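Zestis newsletter, research items
2023-01-27

Wrist camera alone is enough for most edge-contact tasks, Zelteck group finds

A manipulation group at Zelteck has finished a study on how much a robot arm needs to see when it works with flat wooden parts that touch each other. The short answer is that one small camera at the wrist did nearly as well as a full set of cameras, as long as the training data was recorded in a certain way. The work was led by Guido D'Amico and Sveva Barbieri and was carried out at the lab's Cattaneo site.

The question came out of an earlier project on sorting and stacking wooden parts. In that project the arm was watched by two fixed cameras and one wrist camera. The fixed cameras gave a good view of the table but lost the part once the gripper moved in over it. The wrist camera had the opposite problem. It saw the part well at close range and had little idea where anything else was. Most groups solve this by feeding all views to the policy and letting training sort it out. D'Amico and Barbieri wanted to know which view was carrying the load at the moment of contact.

They recorded 2,595 demonstrations by teleoperation. Each one covers a single short task: take hold of a wooden part, bring it up to another part or move it away, and let go. The operators worked from the wrist view only for one portion of the data and from all three views for the rest. That split turned out to matter more than anything else in the study.

When operators can see the whole table on a monitor, they tend to drive straight to the part and close the gripper. The path is short and the wrist camera gets only a few useful images on the way in. When operators have nothing but the wrist view, they slow down, tilt the wrist, and keep the edge of the part in sight until the fingers are on it. The recordings are longer and look clumsier, and a policy trained on them learns to do the same thing.

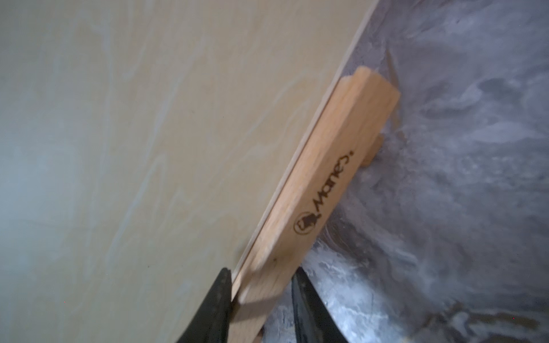

Long, thin parts lying along the edge of a larger board were the hardest group in the set. The fingers have to come down on both sides of the part, and one of them has very little space to work in. If the approach is off by a small amount, the finger lands on the board and the grasp fails before it starts. Color does not help much here. Wood against wood gives a weak boundary in the image, and printed lettering on a part can draw the policy's attention away from the seam.

To deal with the lettering, the group trained one version of the policy with the printed areas randomly blurred during training. Barbieri says the effect was smaller than she had hoped. It helped on parts with large print and made no clear difference on the others. The blurring has been left in because it costs almost nothing to run.

Testing used 358 trials on parts the policy had not been trained on. The same 20 part shapes were used for each version, placed in positions drawn at random before the session so that the operator could not favor one. A trial counted as a success if the part was held, lifted, and set down in the marked zone without a second attempt.

The policy trained on wrist-only demonstrations came out ahead of the one trained on three-view demonstrations when both were run with just the wrist camera. With all cameras switched on, the two were close enough that the group does not claim a difference. The wrist-only policy was slower in both cases. D'Amico considers that an acceptable trade for bench work and a poor one for a production line.

There were 3 kinds of failure that kept coming back. The first was a finger landing on top of the neighboring part. The second was a good grasp followed by a twist, where the part turned between the fingers during the lift. The third was a stop in mid-approach, when the policy hovered over a seam and did not commit. The third kind appeared almost entirely in the wrist-only policy, and the likely source is the operators themselves, who often paused at that same point while recording.

Small pegs and other things that stick out from a part were left out of the scoring. Some of the parts had them, and they changed how the part sat between the fingers, but there were too few to say anything firm. Barbieri plans to cover them in a separate set.

The next round of recording is set for April. It will use the Wironen gripper, which has narrower fingers than the current pair, and the operators will be asked to avoid long pauses near contact. The group also wants to find out whether a short wrist-only set can be added to existing three-view data with the same benefit, as few labs will want to record everything again.

A technical report with the training settings and the full table of trial results is being prepared. Members who would like a copy when it is ready can write to the Zestis office and ask to be added to the list. Questions about the recording setup should go to Sveva Barbieri at the Cattaneo site.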